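Droltemari workroom: new storage and table rules take effect

Posted Jul 24, 2022
Text: Orvokki Suominen

The shared workroom at Droltemari has a new set of rules for lockers, shelving, the work table and personal items. They apply to all groups with access to the room, including short-term users and visitors who are signed in by a group. The rules were drawn up by Ritva Valtonen of building services together with the user groups, and they replace the notice that has been posted inside the door since the room was opened.

The old notice covered locking up and lights only. It did not say where coats, bags and drinks should be kept, and each group had settled the question in its own way. A walk-through in the spring found personal belongings on the floor, on the table and on shelves assigned to equipment. Several of the items had no name on them, and building services kept them at the front desk until the owners came forward.

Lockers

The white lockers on the window side of the room are now assigned by group and no longer by person. Each group receives keys against a signature and decides internally who uses which compartment. A key that is lost must be reported on the same day. The lock will be changed and the cost charged to the group.

The compartments are small, and some users have pointed out that a full-size backpack does not go in without being emptied first. Valtonen confirmed this. Larger bags may stand on the floor directly in front of the lockers, provided that the doors can still be opened and that the walking line to the window stays clear. Jackets may hang at the end of the locker row. They may not be hung on the shelving, on the window handles or over equipment.

Items left in or in front of the lockers for more than 2 weeks without a name tag will be taken to the front desk. Tags are available there at no charge.

Work table

The light wooden table remains a shared surface with no fixed places. A group that has booked the room may leave equipment on it during its booking, including cables and small devices that are in use. When the booking ends, everything goes back on the shelf or out of the room, unless the next group has agreed in writing to work around it.

Drinks were the most debated point. The first draft allowed no food or drink in the room at all. Pilar Ulloa, who spoke for the users, objected that sessions are long, that the work is often physical, and that the nearest kitchen is on another floor. The final text allows water in closed bottles anywhere in the room. Other drinks are allowed on the table only if the container is closed or empty. Empty cans and wrappers are to be removed by the end of the booking and count as trash if left behind.

Bottles and cans used as working objects are treated separately. They must be kept together in a box marked with the name of the group and must not be opened in the room. The box is stored on the shelving.
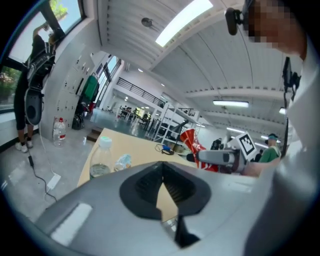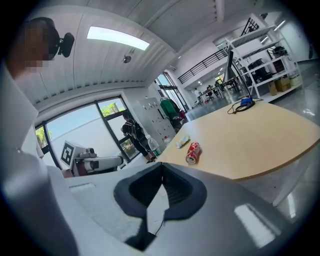

The Droltemari workroom, with its table, shelving and lockers.

Shelving

The white metal shelving is divided by tier. The lowest tier is for cardboard boxes and heavy items, the middle tiers for equipment in regular use, and the top tier for light items only. The permitted load is 200 kg per bay, evenly spread. The supplier, Brarance, has been asked to send printed load labels, which will be attached to the uprights when they arrive.

Boxes must be closed and marked on the side that faces the room. Valtonen asked that groups write the contents and not only the group name, as staff have had to open boxes to find out whether they held batteries. Batteries are not stored in the workroom overnight. They go to the charging cabinet in the corridor, where the existing sign-out sheet stays in use.

Nothing may be stored behind the shelving or pushed through from one side to the other. The gap at the back is needed for cleaning and for access to the wall sockets. Long items that do not fit on a tier can be left with building services, which has a rack for them in the loading area.

The mezzanine is not part of the storage area. Items may not be hung from the railing or passed over it, and boxes may not be stacked against it on the upper side. The ban on passing items over the railing is new. Until now the practice was tolerated when someone stood below, and Boris Malý of the safety office asked for it to be ended.

Floor and walking lines

The gray floor covering will be marked with tape along the locker row and between the table and the shelving. The taped lines show the width that must be kept open at all times. Steps, stools and stands may be used inside the lines during a booking but must be moved out afterward. Malý tested two widths with a loaded cart before settling on the wider one.

The tape chosen is Gilanon, a cloth type that the cleaning staff already use in the corridors. It can be washed with the usual floor machine and lifts off without leaving glue. A painted line was considered and dropped on cost, and also because the table may be moved again when the room is reviewed.

Cables that cross a walking line have to be covered. Two rubber cable covers are kept on the lowest tier of the shelving for this purpose. Groups that need more should bring their own. Coiled cables on the table are acceptable as long as no loop hangs over the edge.

Cleaning

The floor is cleaned every weekday evening. Staff will clean under and around the table but will not move equipment or wipe the tabletop when anything is standing on it. The groups are responsible for the tabletop and should use the cloths and the mild cleaner supplied at the sink in the corridor. Solvent wipes are not to be used. They have dulled the finish on a similar table in another room, and that table had to be sanded and oiled again.

Trash is collected from the bin by the door. Deposit bottles and cans go in the separate crate next to it. The crate is emptied when full, and any refund goes to the coffee fund, as before. Users who want to keep a bottle should not leave it on the crate, even for a short time.

The windows may be opened during bookings. The last user closes them and checks that nothing has been left on the sill or in front of the radiator below.

Booking

The workroom is still booked through the building calendar. A booking now has to name one person who is present for the whole session and who signs the sheet by the door at the end. The sheet has 4 lines: table clear, floor lines open, windows closed, trash out. If the room is found in poor order at the start of a session, the incoming group should note it on the sheet before starting work and send a copy to building services.

Jarmo Tikkanen, who handles the calendar, said that back-to-back bookings will be separated by a short changeover slot. The slot cannot be booked and is meant for clearing the table and returning boxes to the shelving. Bookings already in the calendar will be shortened to make space for it, and the groups concerned have received a message with the new end times.

Groups that have more equipment than their share of the shelving allows may apply for a place in the storeroom. Applications go to Valtonen and should list the items, their weight and how often they are needed. Items used less than once a month will normally be moved.

The rules will be reviewed in November. Comments can be sent to building services before then or written on the back of the sheet by the door. The full text, with a floor plan showing the taped lines, is posted inside the workroom and can be picked up at the front desk.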